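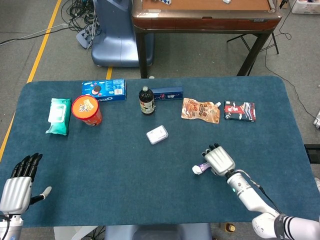 Right hand on the tube, left hand just hanging out. Most of the usual tabletop crowd is on the mat.

Diltport tabletop trials: the gallery

Jun 29, 2019

I keep promising people a page with pictures on it, so here we go! If you've been following the Diltport work you know it's mostly been me posting plots of grasp scores, and those are a lot less fun to look at than a pair of robot hands in the middle of groceries.

Quick catch-up for anyone who landed here from the Bridbridge workshop page. What I'm testing is a way of choosing where on an object to put the fingers when the thing squashes. Boxes and bottles are pretty forgiving (you close the hand, the object stays the same shape, you go home early). Tubes and pouches change shape while you're still closing, and the spot that looked like a great grip a moment ago has turned into a fold. The planner I started with in January, which I've been calling Girard, picks one grip at the beginning and sticks with it. The newer one, Semen, keeps revising its pick until the fingertips report contact. Yes, I know about the name, it's Russian for Simon and it's staying.

The comparison is about as plain as I could make it. Both planners get the same kinds of objects on the same mat, and I shuffle the layout between trials. I've got 808 trials logged so far and 266 of those are on soft things, which is the part I care about. A trial counts as good if the object gets off the mat and stays in the hand until the arm stops moving. I was pretty strict about that. If it slid down to the last fingertip and hung there, I let it count, but I wrote "ugly" next to it in the log, and there are a lot of uglies.

On boxes there's nothing between the two planners that I'd want to defend in public. On soft stuff Semen is clearly ahead, and the toothpaste tube is where I see it most. Girard loves the middle of the tube, every single time, and the middle is exactly where a half-used tube has nothing in it. Semen starts out in the same place and then drifts toward whichever end is pushing back. I didn't tell it to do that! I spent a whole afternoon looking for the bug that would explain it and came up empty, so for now I'm calling it a result.

What neither of them is good at: pouches lying flat. The thumb has nowhere to go. I've been trying a version that drags the pouch a little first to get an edge up, and it works just often enough to keep me from dropping the idea.

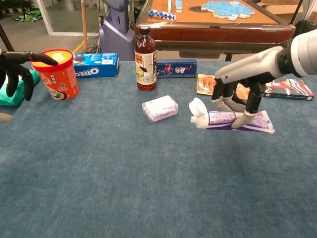
Tube again, from higher up the mat, fingers curled over the middle and right part of it. The other hand is over by the snack container.

A few people asked why I leave so much other stuff out when I'm only after one object. It's clutter on purpose. With a bare mat, both planners look brilliant and I learn nothing. Put a bottle and a cookie box behind the target and the hand has to come in at an angle it doesn't like, and that's when the differences show up.

Next up is a cleaner run of 100 trials on tubes only, with the 2 planners alternating so I can't fool myself with a good morning. After that I want to go back through the uglies and score them properly, probably with more than one category. The raw logs will go up on the project page once I've fixed the column headings, which at the moment only make sense to me.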